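Metent bin-picking set: README
Maintained by Idalina Mota and Eduardo Rebelo
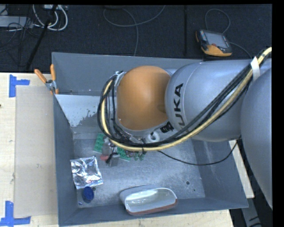 Does training on this set make a picking policy better at new objects?
We have one result that says so and one that doesn't, and the second was the more careful run. Treat the claim in the first report as unproven.

What is in it
571 pick attempts in a metal bin, mixed small items, one arm. Each attempt has a fixed-camera video, joint positions and a success label. Pliers, foil packets, toy blocks and caps turn up among the objects. The bin was refilled by hand, by people who knew what the gripper was good at. That probably matters more than anything in the model.

The result
The Sultular policy was reported as beating the baseline after fine-tuning on the full set. Morag Lindsay reran it on 100 held-out attempts with the baseline given the same number of training steps, and most of the gap went away. What was left is within what we see from changing the random seed. The first comparison used 30 attempts and one seed.

Labels
Success means the item left the bin. It says nothing about whether the item was the one asked for, or whether a second one came along with it. Lovely Barredo relabeled 60 attempts without looking at the original labels and disagreed most on thin, flat and shiny things. We have not corrected the rest.

Known problems
- Train and test share objects. The split is by attempt.
- Camera position never changes, so a policy can learn the bin instead of the items.
- Attempts stopped by the operator were dropped before we got the logs. We don't know how many there were.

Please don't quote a single success rate from this set without the seeds. Corrections go to Eduardo, who reads the tracker on Thursday.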